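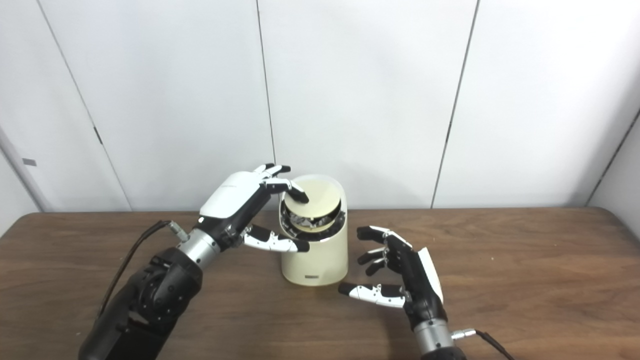 Open Day at Stallcombe: I Went for the Hands

Posted June 22, 2018

I've wanted to see a two-handed robot up close for ages, so when Ngozi Adeyemi told me Stallcombe was opening its workshop to the public I signed up that same evening. What I wanted to look at was the Vashisht pair, the two-arm setup they've been teaching to handle ordinary household stuff. This is my review of it as a visitor, and I should say up front that I fix sewing machines for a living and know nothing about programming.

First impressions: the hands are gorgeous! White glossy backs, black fingers, and silver wrists with a ribbed bit that made me want to reach over and turn it. You can see bolts in the arms and a black cable coming off each wrist, which I liked. I'd rather see how a thing goes together than have it all hidden under a shell.

The demo I got was the canister one. They stand a tall cream-colored container with a slanted open top on a plain brown table, there's a pale yellow disk sitting tilted inside, and the robot works on it with both hands. The left curls its fingers over the top with a fingertip on the edge of the disk, and the right waits with its palm toward the container, fingers a little spread. It looks so much like my aunt dealing with a stubborn jar that I laughed out loud (sorry, Traian).

Traian Dinu ran our session and he was great with questions. I asked him what happens when a finger slips and he just said "then we go again," and we did, 2 times, while a little kid next to me shouted advice. It's slow. If you're expecting a movie robot you'll be bored in a minute. I wasn't, but I can watch a bobbin winder for an hour, so take that how you like.

Things I didn't love: the fans in the demo room were loud enough that the people in back missed half the talk, and the handout was written for engineers. Maricica Gavrilă drew me a quick sketch of the wrist on the back of mine and that helped more than the whole front page did. The parking is also a long walk, 400 yards uphill.

Was it worth it? The ticket was 7 dollars and I stayed until they were stacking the chairs, so yes. I'd give the hands themselves top marks for looks and for how lightly that left one seemed to touch things. For speed, a lot less. I'd love to see it thread a needle, and Petrică Costache at the front desk wrote that down on the suggestion card for me, very seriously.

They're doing another open day in July. Get in the early group if you can, you'll be much closer to the table.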